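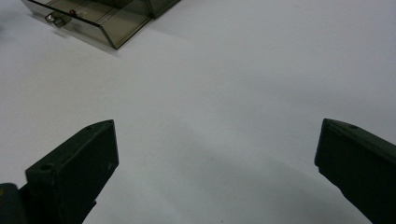
Gripper fingers open over a white work surface, with a tinted storage tray beyond.

Edari G2 Handheld Gripper - replacement finger set
Part 323. Sold in pairs.

Service notice, 25/08/2020
Fingers from the first Plerketeck batch can work loose at the mounting screw after 4000 cycles. A loose finger closes out of line and may drop the part. Stop use if either tip moves when pushed by hand - do not retighten the old screw.

The replacement set includes new screws and thread locker. Let the thread locker cure for 20 minutes before closing the gripper under load, then check alignment again after 100 cycles.

Load rating: up to 20 N per finger
Finish: matte, dark
Returns contact: Emmett Holloway, Parts Desk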